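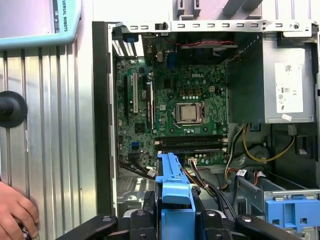

Subject: Re: [prumdale-repair] Dell tower, cooler off, what order to put it back

On the list in December, a member of the Fondwood group wrote:

> We have a Dell desktop at our end that shuts itself off after
> 2 or 3 minutes. Fan spins, nothing else seems wrong. The heat
> sink has never been off as far as I know. Before I pull it,
> is there an order I should do things in? Also, should the
> processor come out of the socket for cleaning or stay put?
> I've got a tube of Tendero paste that came with something else.
>
> And is the memory worth changing while I'm in there?

Leave the processor in the socket. On these Dell boards the lid is held down by the retention frame and lever, and you can clean the top of it fine where it sits. The old paste wipes off with isopropyl and a coffee filter. We use 70 per cent because that's what the chemist has. It takes a bit longer to dry than the strong stuff, so give it ten minutes and go make a cup of tea.

Lay the tower on its side with the board facing up. Run the machine for a minute first if you can, then shut down and unplug it. Warm paste lets go more easily. Undo the cooler screws a couple of turns each, going corner to corner, then twist the heat sink gently before lifting. If you pull straight up on cold paste you can bring the processor with it on some of the older sockets.

I take the memory out as well and put it in a bag with the slots noted on it. You don't have to, but it gives you more room for your hands. Blow out the fins outside, not over the bench. The last one we did had a solid grey mat between fan and fins, and that was the whole fault.

Going back together: a small dab of paste in the middle, cooler on, screws in corner to corner again. Plug the cooler fan into the header by the socket before you close the side. I have forgotten this more than once. Memory last, pushed down until the latches click.

The Tendero paste is fine if it still comes out smooth. If it's runny or gritty, bin it. There are 26 of the small sachets left in the Prumdale cupboard and you're welcome to a few.

On memory, I wouldn't spend anything until it stays on for an afternoon. Tell us the model off the case label and somebody can check what it takes.

The Zakaria box of spare fans is still at our end too, if yours is noisy.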